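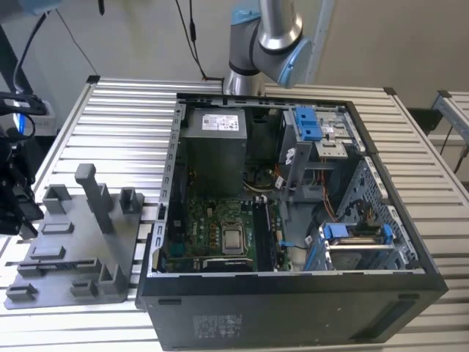 Week 4: Taking the Lid Off

The office desktop is the least admired object in computing, and it is what we will be looking at for the next two sessions. Your phone is glued shut and your laptop would prefer that you didn't ask. A desktop tower was designed by people who assumed somebody would have to fix it, possibly while being shouted at by accounting. Lay one on its side with the panel off and the maker has left you notes in the form of color. On the machine shown, the drive cage has a bright blue latch with ridges on it, and the second drive bay has blue tabs on either side of the tray. Blue, on a case like that, means "put your fingers on me." The gray parts are making you no such offer.

Before you touch anything

Shut the machine down through the operating system. Unplug the power cord from the wall, then hold the power button in for a few seconds. Strap on, clipped to bare metal on the chassis. Painted metal doesn't count, and neither does the table leg, which somebody tries every March.

Phones, coffee and loose screws do not go inside the case. Last year's record was 2 of the three at once.

Finding your way around

Start with the power supply, the easiest part to identify. It is a metal box with a specification label, usually in a corner. Read the label. It tells you the wattage and the input voltage in print sized for ants. Do not open the box itself. The capacitors inside can hold a charge after the cord is out, and it contains nothing you need for this course or any other course I teach.

Next, the motherboard. Everything else in the case is either bolted to it, plugged into it or arguing with it. Find the processor by its square metal heat spreader. In a working machine you should not be able to see that square, as there will be a heatsink sitting on it with thermal paste in between. If you can see it, do not power on the machine "just to check." We have a drawer of processors from people who just checked.

Memory slots are long and narrow and run side by side. Modules have a notch that is off center, so they fit one way. Students who believe they have found a second way should put the module down and raise a hand.

Cables

Draw them before you pull them. A rough sketch with colors is fine. Thin front-panel leads are the worst offenders: small, fragile, and identical to each other the moment they come loose. Grip the connector and leave the wire alone. If there is a clip, press it. If it still won't move, look for the second clip.

The reading

Chapter 2 of Declercq, on chassis layouts. It is dry, but the diagrams are good. The Brultell parts guide is in the lab cabinet and has 2,764 entries, of which you are responsible for 139. The list is at the back of the Arkard binder. Please return the binder.

Lab task

Work in pairs. Remove one drive using only the latches, refit it, and write half a page on the order in which you did things. I want the real order, including the part where you did it wrong. Sketches should be attached and should be legible to someone who wasn't there.

Bench bookings go through Drotance, which will log you out halfway. Questions to me, Afshin Naseri, after class or at the lab door. If you have a screw left over, bring it with you.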